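Four sets of finger pads, one basket

I have been putting off writing up the pad comparison because the results are less tidy than I wanted. The bodies are all the same model of hand-held gripper. What changes is the pads, and the foam behind them.

Set A is the Busus scooped pad, black, with a hollow socket on the inside face. Set B is the Pritex mesh-faced pad. Set C is the Pritex face on a softer backing that I ordered from Aksoy, and set D is my own mould, abandoned after 32 cycles when the root split.

The test object was wicker. Wicker is a nuisance: the strands flex, the rim is never the same thickness twice, and a pad that copes with a moulded cup will skate along a braid. I logged 300 grasps per set and counted a slip as any visible shift of the weave against the pad during a lift. Trigger force was not controlled.

Set A gave the most secure hold on the body of the basket, where the hollow lets the weave bulge into the pad. On the handle it was poor. Sets B and C were close to each other everywhere, with B slightly better on the handle and C slightly better on the rim. I wouldn't choose between them on grip alone. The softer backing does pick up grit, and it took longer to clean.

Fiducial tracking was a separate headache. The square marker on top of the body drops out when the wrist rolls too far, and 141 of the recordings had a gap long enough that I discarded them. I have since moved to a matte print, and will report on glare in September once the Pridska controller firmware is settled.

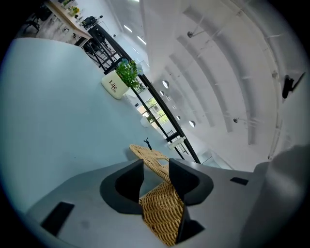
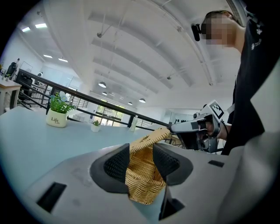
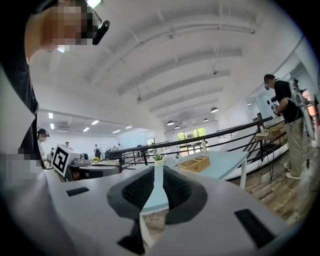
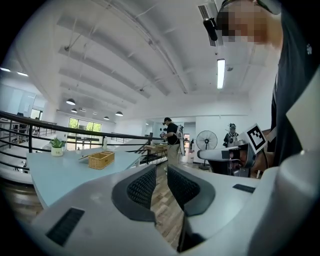 On wear, the mesh faces are rated by the supplier for 2,000 closures. I am well short of that on both sets and the texture has not changed under a loupe. The sockets on set A have started to go shiny along the lower lip, so I'll rotate left and right before the next run and log the two sides separately. The spreadsheet still lumps them under one column, which needs fixing first.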